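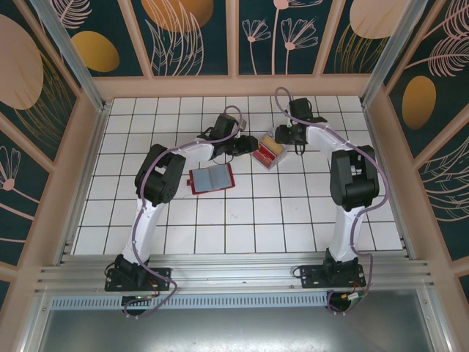 Not yet, Salvador Serrano said, and went on eating his sandwich. They can fetch. They can't do chores. Ask one to wipe up after itself.

I'd come over from Ranitz to buy five. Money in my coat, 2239, all of it the shop's. Shawky had promised shelves stocked by August, floors done nightly, no payroll. My sister had already told the night crew. Eight people, two of them cousins.

So what do I tell them, I said.

Tell them monday. He folded the wrapper small. My mother folds a sheet in the dark, with a cold, yelling at me. When one does that I'll call you.

He could have just sold me teh five. I kept thinking that, all the way down the stairs.

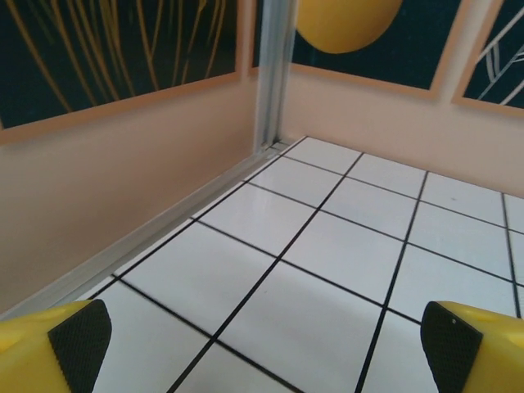
White tile, both gripper fingers spread. Trodemstead.

Missed the bus. Called my sister from the stop and she picked up on the first ring, mop bucket going behind her.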